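Can a machine do the washing-up yet? Eero Rissanen says no, then changes it to "sort of", then asks for more coffee.

11/05/2023. Rissanen runs the chores side at Stitotano, a small outfit that teaches arms to do the dull jobs. Before this he did shelf-stacking trials for Saarela, the shop chain. Tins mostly. "Tins are lovely. A tin is a tin. You go from there to a kitchen and it all falls apart in a morning."

How badly? He looks it up on his phone. In the last round, 573 tries at picking up one kitchen thing and putting it somewhere sensible. 44 of them needed a person to step in. Sounds good, I say. He pulls a face. "Would you keep a cleaner who needed rescuing 44 times?" 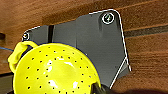
Kitchen stuff is the wrong shape, he says, and most of it is handles and holes. A plate you can learn in a week. Then someone hands you a bright yellow plastic colander, shiny, rows of little holes, a loop for a handle, and the black finger has to settle somewhere near the rim. "Glare on the plastic is a pain. Too soft, it slides. Too hard, you bend it." The arm learns by being shown, over and over. He reckons 2,000 goes before he'd trust it with anything from his own cupboards.

His colleague Teemu Hyvönen is more cheerful. He came over from Flitau, where they did folding and packing, and thinks shop floors will get there first. "Same boxes, same shelf, same light. You could put one on nights now and go home." Would he, though? Long pause. "I'd go home. I'd leave my phone on."

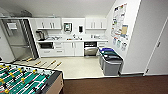
And homes? Rissanen wont give a year. People ask him at parties. Opening a cupboard is fine, he says, wiping a worktop is nearly fine, and loading a dishwasher is where he stops making promises. 34 seconds to put away one mug, on a good day. I timed myself that evening, it was four.

Hyvönen's bet is a machine that does one job badly but all night long, while you're asleep and dont care how slow it is. Rissanen thinks people will care, they'll lie there listening to it. They've clearly had this argument before.

The next round is in July, with pan lids. "Lids," says Rissanen, and goes to find the milk.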